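Flurora site, hand-held gripper bench
Safety and good practice checklist, with inspector's comments
Inspector: Corina Pîrvu
Bench lead: Traian Onu
Checklist no. 3448, May round

Marks: Y = met, N = not met, P = partly met, N/A = doesn't apply

Section A. Before work starts

A1. Operators have read the bench rules and signed.
P. Signatures are there. Whether anyone read the rules is another matter – two people signed the old version, which still talks about the pedestal arm that went to Kakness.

A2. The risk assessment names the task being done.
N. It says "general manipulation". I've asked three times for that phrase to go. Glass handling needs its own line.

A3. Grippers checked for cracked jaws, loose screws and sharp plate corners.
Y. Log kept by Vasilică Iordache. It's tidy. Every entry says "OK" in the same pen, so I went over both units myself and found nothing wrong.

A4. Emergency stop within reach.
N/A. Hand-held units, no powered arm on this bench. The form still makes me answer it.

Section B. Floor and cables

B1. Power strips and adapters kept off walking routes.
P. Traian says nobody walks on that side. People walk wherever the shortest line is. Fix the strip to something or move it under cover.

B2. Cables from hand-held tools have slack and don't snag at the wrist.
P. Fine for small moves. I'm not convinced for a full reach across the board. Try a sleeve clip before the next round and write down what happened.

B3. Spare cable coiled and hung up.
N. Same comment as last round, and I expect I'll be writing it again.

B4. Rails and brackets on the floor marked or padded.
N. The site rule says tape "where practicable". It's practicable. Tape costs very little.

Section C. Work surface and objects

C1. Surface is soft enough that a dropped item won't shatter straight away.
P. Foam board is a sensible choice, but it's being treated as if it settles the question. It doesn't help with anything that rolls past the edge.

C2. Glass items limited to those in use.
Y. One at a time is the rule and it was being kept when I looked.
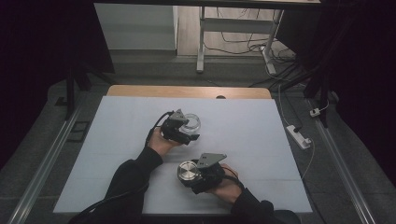
Item C2: glass cup and metal lid held in the two grippers over the foam board.

C3. Broken glass kit at the bench, not down the hall.
N. Kept in the Bogdan store, 15 metres away behind a door that needs a pass.

C4. Eye protection worn for glass tasks.
Not marked. The rule is worded so loosely ("consider") that I can't fail anyone on it. Floarea Hodoroagă to reword.

Section D. Actions

D1. Rewrite A2 and C4. Floarea.
D2. Tape the rails and deal with the power strip. Traian, 4 working days.
D3. Second glass kit, stock no. 1467, to stay at the bench. Vasilică.
D4. Cable hooks. Cledwyn Pugh says Clorkamska will supply them. I'll mark it closed when they're on the wall.

Result: work may continue with one glass item out at a time. Re-inspect after D2.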